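February 3, 2019

Work surface day. The old oilcloth came off the kitchen table in the morning and went out with the trash. It had a burn at the near end and the backing was shedding. The replacement is the grid mat from Lendano, ordered in the green because the gray was out of stock. It cost 64 with shipping and arrived folded, not rolled, which I had asked them to avoid.

Table measured again before laying: 1,520 mm on the long side, same as last time. The mat is cut slightly under that. I set the far edge parallel to the wall and worked toward myself, smoothing with the flat of my hand. The fold from the packaging would not go down. Left it overnight under books earlier this week, no real change.
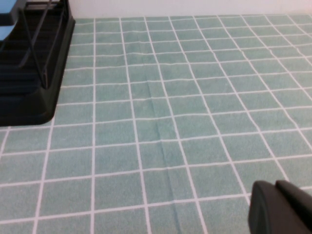 Grid mat, center fold still showing. Black rack at left.

The lines jog where they cross the fold, so the grid is no use for measuring across the middle. On either side of it the squares will do for lining things up, though the lines wave a little where the cloth ripples. For straight cuts I will keep using the steel rule.

Options for the crease, in the order I plan to try them:
Damp cloth and a cool iron, from the underside, on a corner first.
Roll it against the fold around the cardboard tube from the Futance blinds and leave it 4 days.
Double-sided tape at the far edge and pull it tight.

If none of these work I will write to Lendano and ask for a rolled one. Their return period runs into March, so there is time.

The rack stays at the left for now. It could move back a little, but then I have to lean over the mat to reach it, and leaning is what drags the cloth out of line.

Afternoon: got the white dish out. It is the shallow round one from the Nirthorpe sale, and it has been in the cupboard since we moved. I want one dish kept out for small parts and rings when I am working, in place of the jar lids.

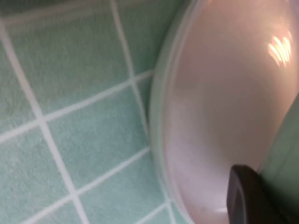
White dish on the green squares.

The gloss picks up a little of the green along the rim. Inside it goes more toward pink. I had remembered it as plain white. The shallow shape should make it easier to pick out screws than the lids were.

To do: email about the rolled mat, find the iron, throw out the jar lids.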